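Claltis meeting room booking panel, six months in

We run a little shared office on the second floor in Cosgrove, five rooms that we let by the hour or the half day, and until last July the booking system was a clipboard on a hook. It worked fine when we had a handful of tenants. Then the accountants moved in downstairs and wanted the big room every second morning, and I got sick of sorting out arguments at the kettle.

So I bought the Claltis panel. It's a touchscreen that sits on the wall beside the door, glows green when the room's free and red when it's taken, and talks to whatever calendar you already use. I paid $2892 for the set of five, plus another $400 for the bloke who ran the cabling, and he was worth every cent because our walls are double brick.

Setting it up took me one afternoon and a fair bit of muttering. The panels found the wifi straight away, but the calendar part wanted a separate login for every room (why?) and the instructions skip that completely. I rang support, waited roughly 5 minutes and got a very patient woman who walked me through it. Full marks for that.

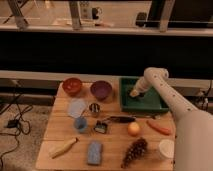 Once it was going, the tenants took to it faster than I did. You tap the screen, pick a half hour or an hour, and the room's yours. If no one checks in within ten minutes it lets the booking go, and that one feature has cut our ghost bookings to almost nothing. I've also started using the notes field, where you can type how the room should be left. One of ours now reads "light wooden table, green tray at the back right, two round bowls at the back left", and people do seem to follow it. You only get a short line though, so forget about listing every cable and marker.

Now the grumbles. The screen is far too bright at night, and the dimmer is buried in a menu I have to look up each time. The reports are pretty basic too. I wanted to see which hours were going begging so I could drop the price on them, and I ended up copying it all into a spreadsheet. And the wall bracket is plastic! At that price I'd expect metal.

I did look at Domeo first, but they charge a monthly fee per room and it adds up quickly for a small place like ours. Boteo was cheaper again, though it wouldn't let casual visitors book at the door, and walk-ins are half our trade.

Four stars from me. I'd buy it again, and if they fix the reports I'll come back and give it the other one. The clipboard is in a drawer in case the power goes out.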